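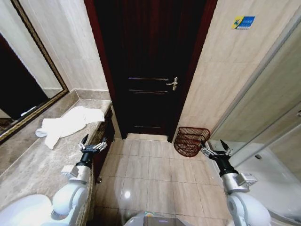

About Tirkonico

Tirkonico is a cleaning and room service company for hotels and furnished apartments. We started with 2 vans and one contract, the Gastia guesthouse, and today we take care of 417 rooms in 50 buildings. In most of these rooms the work is still done by a person with a cart. In a part of them, the bathroom is now shared between a person and a two-armed robot, and this page tells how we came to that and what it means for our staff.

How the work is shared

A bathroom is the hardest room for the body. Our cleaners bend to the floor for baskets and reach over long counters for towels, and they do this many times in one shift. When we asked them which tasks they would give away first, the answer was very clear: picking up used towels, emptying baskets, and wiping the floor near the shower.

So we began there. The robot's tasks are collecting towels and bringing baskets to the door. The cleaner does the mirror, the glass, the taps and the final check. The cleaner also decides when the robot enters a room and when it must stop. This rule was asked for by the staff and we keep it without exceptions.

Marble counters and glass shower walls were difficult for us to plan for. A crumpled towel has a different shape every time, and glass is not easy for a camera to see. We are still slow with these things, and we prefer to be slow than to break something in a guest's bathroom.

What changed for our people

In the November before the first robot came, we promised in writing that no cleaner would lose hours because of it. The promise is still valid. Some jobs became different. Four colleagues are now room operators — they prepare the robot in the morning, follow it on the floor, and write down what went wrong. They receive a higher hourly rate, and the training is paid as working time.

Not everybody was happy at the beginning. Some colleagues found it strange to have a machine near them in a small room, and some said they lost the quiet part of the day. We changed the schedule after these talks. Now each cleaner can choose to work without the robot, and a few do.

"I was afraid that I would only watch a screen," says Aparecida Frota, room operator at the Honorato residence. "But I am still the one who says if the bathroom is finished. My knees are better also."

Who we are

Fongchan Bunnag leads operations and plans all the shifts. She worked as a hotel cleaner herself before she came to the office, and she still inspects rooms every week. Our technical partner is Tronumach, who maintains the arms and grippers and visits us when an operator reports a problem.

Work with us

We look for cleaners and for room operators. Experience with robots is not necessary — experience with bathrooms is. Please write to the office with the days you can work and the part of the city where you live.

Page last updated April 30, 2025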